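How to Set Up a Cup-and-Die Guessing Game

I learned this game from Irena Zawadzka one wet July in Prurnivcombe, and I've been playing it with anyone who'll sit still ever since! It takes a paper cup, a die and a few minutes. One person hides and rolls, everyone else guesses, and the table gets loud very quickly.

What you need

One standard die
One paper cup, the kind you'd use for coffee
A soft surface, such as carpet or felt
12 buttons or dried beans per player

Cover the table

Bare wood makes a racket, and the die skids off the edge every other turn. A carpet offcut is wonderful for this – mine came out of a remnant bin, and I just trimmed it with a utility knife. Go for a plain, fairly dark color so a white die stands out. Short fibers are best, as a die can lean in a deep pile and start an argument.

Put out the pieces

Turn the cup upside down toward the back of the table and leave the die out in the open, well away from it. Everyone should get a good look at both before the first round. Clear a space in the middle about as wide as two hands.

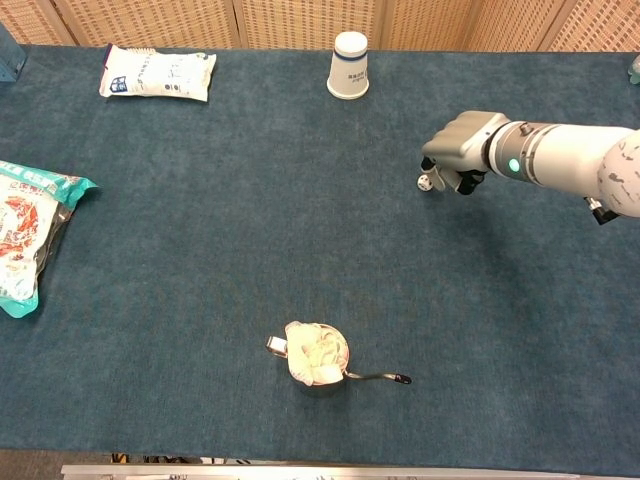
Play a round

1. The roller drops the die into the cup, covers the top with a palm and gives it a good shake.
2. Flip the cup onto the carpet in one quick move and keep a finger on the base.
3. Each player calls a number and pushes one button forward. Two players can call the same number.
4. Lift the cup straight up. Anyone who called it right takes the buttons and splits them, with any leftover staying in for the next round.
5. Pass the cup to the left.

If no one guesses right, leave the buttons where they are and roll again. Iwona Szewczyk once let the pile build for nine rounds at our house, and the cheering when it finally went was tremendous.

For younger kids

Let them call odd or even – it's faster, and they win a lot more often.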